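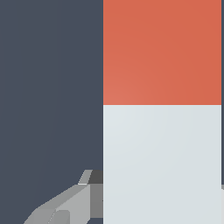

Who can apply to be a first reader for the Nunum novel list?

Anyone over eighteen who reads fiction for pleasure and can tell us in plain words what a book did to them. You don't need a degree, a blog or a job in publishing, and you don't need to live anywhere near Vurham.

Call for first readers - Nunum, spring reading round

Nunum is the fiction list of Gestside, a small press in Vurham. We publish family stories for the most part: novels about parents and children, about leaving home, about people who marry into a house full of relatives and have to learn all the rules (and the recipes) from scratch. We love these books and we want them to be as good as they can be before they go to print, so twice a year we ask readers to go through early manuscripts and tell us what they think.

We're looking for 20 readers for the spring round, which opens in January. About half the people from our last round are coming back, and we're thrilled to have them, but they don't count toward that number. These are all new places!

What you'll be reading

There are three manuscripts this time. The first is a long novel by Hryhorii Semeniuk, set over one summer in a town where the river ferry has stopped running. It has 43 chapters, most of them short, and it moves between a grandmother and the grandson who has been sent to stay with her. The second is a debut about two sisters who inherit their aunt's tailoring shop and disagree about every single thing in it. The third is the Lytvynenko book, a story told entirely in letters, and the one the office has argued over the most. Some of us think the last section should come first. We would dearly like to know what you think, so please don't skip ahead.

Each reader gets one manuscript. You can tell us which one you'd like and we'll do our best, though the letters book tends to fill up fast.

What we ask of you

Read the whole thing within six weeks. If you stall, tell us where you stalled and stop there - that's useful too, and you'll still be paid.

Fill in a short form after each part of the book. There are 10 questions on it and they're the same every time: where you got bored, who you were worried about, which names you mixed up, that kind of thing. A line or two for each is plenty.

Join one evening call with the other readers of your book and its editor. Calls start at 7 p.m. and last 60 minutes. Authors aren't on the call, so you can speak freely. Cameras are optional.

Keep the manuscript to yourself. We'll send a one-page agreement to sign before you get the pages.

What you get

A reading fee, paid when your last form comes in, and a finished copy of the book when it's published. Readers are thanked by name in the back unless they'd prefer to stay out of it. You also get to see how much a book changes between the early pages and the shop, and for many of us that's the best part of the whole job.

We can send manuscripts as a PDF, as an e-reader file or printed on paper. Large print is no trouble, just say so on your application. We're sorry that we can't offer audio this round.

How to apply

Write us a letter of no more than one page. Tell us about a novel you finished lately and one you gave up on, and what made the difference. Please don't send a review with stars and a plot summary; we'd much sooner hear that you threw the thing across the room in chapter four. Add your name, the town you live in, the format you'd like and your choice of manuscript.

Send it through the contact page on the Gestside site with "Nunum reader" in the subject line, or mail it to the Vurham office. If you've applied before and didn't get a place, do try again. Several of our regulars got in on their second or third go.

We answer every letter, including the ones we have to turn down. Applications close at noon on the last day of January, and readers will hear from us within two weeks of that.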